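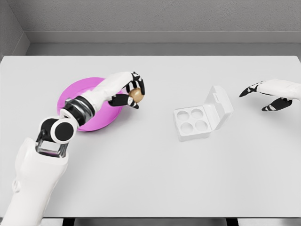

The Zurora egg-packing set holds 418 simulated episodes of a two-handed robot moving eggs into a carton, and it was released with a fault in its grip force channel. This card covers the corrected release and explains what went wrong in the first one. The task is short. The left hand picks up an egg and carries it past the magenta plate toward the open carton, which has four slots in a two-by-two grid, while the right hand hovers on the far side. Everything in the set is rendered in simulation. Anyone who trained on release 1 should read the fault section before reusing those checkpoints.

## Status

- Release 1: withdrawn. Do not train on it.
- Release 2: current. Force channel corrected, 30 episodes removed, flags added.
- Total in release 2: 388 episodes (418 before removal).

The name Zurora refers to the dataset only. The simulator build is called Kotus, and the controller that drives both arms is Tapia. Version strings for both are stored in each episode header.

## What went wrong

Tapia writes a fingertip force value for each hand at every control step. In release 1 the left-hand value was clipped at the controller's soft limit before it was written to disk. The simulator was applying the unclipped force. The logs therefore showed a light, steady pinch on the egg while the physics engine was seeing something much harder.

The egg is a rigid body in Kotus. It has no shell model and cannot crack, so too much force had no visible effect in most episodes. The egg stayed in the fingers, the arm moved to the carton, and the episode was marked as a success. The success check looks only at the final egg position. It has never looked at force.

The fault came to light in May, when a policy trained on release 1 was moved to the hardware cell at Bindstead. It closed the left hand on the first real egg and kept closing. The egg broke, the hand's overload stop tripped, and the arm held position above the table as it is supposed to. Nobody was inside the guard and there was no damage to the hand apart from cleaning. The next two trials gave the same result and testing was stopped.

We first suspected the joint calibration at Bindstead and lost most of a week on it. Calibration was fine. Replaying release 1 episodes in Kotus with the raw contact solver output turned on showed the mismatch right away.

## Cause

The clip was added to Tapia to keep a plotting tool from rescaling its axis when contacts spiked. It was meant to apply to the display copy. A later refactor merged the display buffer and the log buffer, and from then on the clipped value went to both. The right hand was not affected, as its channel is written by a separate routine.

There was a unit test on the force logger. It used input values below the limit, so it passed before and after the merge.

## What was affected

Of the 418 episodes in release 1:

- 65 had a left-hand force that went over the soft limit for a single control step or a short run of steps, always at first contact.
- 70 had a left-hand force that stayed over the limit through the whole carry.
- The rest never reached the limit, and their logged values were correct.

Of the 70 sustained cases, 30 also showed the fingertips sinking into the egg body by more than the contact tolerance. Those 30 were removed. The other 40 were kept with corrected values and are flagged, because some users want examples of poor grip to train a detector.

## The fix

All remaining episodes were replayed in Kotus from their stored joint commands, and the left-hand force was written again from the solver output. Joint positions, egg poses and camera renders were not changed. Checksums for those files match release 1.

The force logger now has its own buffer. The unit test feeds it values above and below the limit and checks that both come out untouched.

## Fields

- `joint_pos`: joint positions for both arms, in radians.
- `joint_cmd`: commanded positions from Tapia, same order.
- `force_left`, `force_right`: fingertip force in newtons. Unclipped in release 2.
- `egg_pose`: position and quaternion in the table coordinate system.
- `slot_target`: integer, 0 to 3. Slot 0 is back left, slot 1 is back right, slot 2 is front left, slot 3 is front right.
- `success`: egg at rest inside the target slot at the final step.
- `grip_flag`: 0 for never over the limit, 1 for brief, 2 for sustained. New in release 2.

Files from release 1 have no `grip_flag`. The loader stops with an error if the field is missing. This is deliberate.

## Using the data on hardware

A success label in this set says nothing about whether a real egg would have survived. Filter on `grip_flag` as well:

 episodes = load("zurora", release=2)
 clean = [e for e in episodes if e.success and e.grip_flag == 0]

Before running any trained policy on a real hand, set a force limit in the hand's own firmware. Do not rely on a limit in the policy or in Tapia. At Bindstead the firmware stop is what ended the motion. Start with a hard dummy egg and compare the measured force with the policy's logged force. If they disagree, stop there.

Keep the guard closed during trials, including slow ones.

## Known problems

- The egg still has no breakable shell. A cracking threshold is planned for a later Kotus build.
- The white carton on the white table gives weak edges in the renders. Two of our segmentation models lose the front lip of the tray.
- The carton lid is always open at the start. There are no lid-opening or lid-closing episodes.
- Friction between fingertip and egg is a single fixed value for the whole set.
- `force_right` is close to zero in nearly every episode and is of little use for training.

## Reporting

Open an issue with the episode ID, the release number and the Tapia version string from the header. For anything involving contact with a person or damage to a hand, stop the cell first and mark the issue as safety.

We use cookies to remember your settings and measure traffic. By continuing to browse you accept our use of cookies. Accept | Manage preferences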